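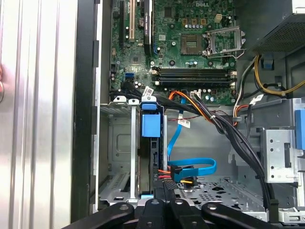 Planification de saisie : la version 7 de Dristell est en service

Mercredi 30 mai 2018 – L'équipe logicielle de Plillham a basculé la cellule de démontage sur la nouvelle version de Dristell, le planificateur qui choisit les prises et calcule les trajectoires du bras à l'intérieur des boîtiers d'ordinateurs.

Le changement principal concerne les câbles. Jusqu'en avril, le module de perception les traitait comme des obstacles rigides, et le planificateur refusait toute approche passant à proximité d'un faisceau d'alimentation. Dans une tour de bureau, où les fils descendent souvent de la carte mère en travers du boîtier, il ne restait parfois aucun chemin jusqu'au disque dur. Les câbles forment maintenant une classe à part, avec un coût de contact réglable. Les tôles, les cages et les cartes restent interdites.

La segmentation a été réentraînée sur 659 vues prises depuis le poignet, dont 259 annotées à la main par Huguette Gosselin. Les loquets et languettes bleus ont reçu leur propre étiquette, séparée de celle des câbles SATA de même couleur, que l'ancien modèle confondait régulièrement avec eux. Les emplacements mémoire et les supports de processeur sont reconnus avec ou sans composant.

Côté commande, la boucle d'effort tourne désormais à 200 Hz. Le calcul d'une trajectoire peut encore demander jusqu'à 7 secondes quand les deux doigts doivent passer entre deux cages métalliques. Aaliyah Caron travaille sur un cache des approches déjà validées par modèle de boîtier.

Deux points restent ouverts : les reflets sur les panneaux en métal brossé, qui faussent l'estimation de profondeur, et les connecteurs d'alimentation masqués par leurs propres fils.

Le code est sur le dépôt interne, branche Erdős. Le site de Cokberg garde l'ancienne version pour l'instant. Les journaux d'erreur sont à envoyer à Aaliyah Caron, avec le fichier de configuration de la cellule.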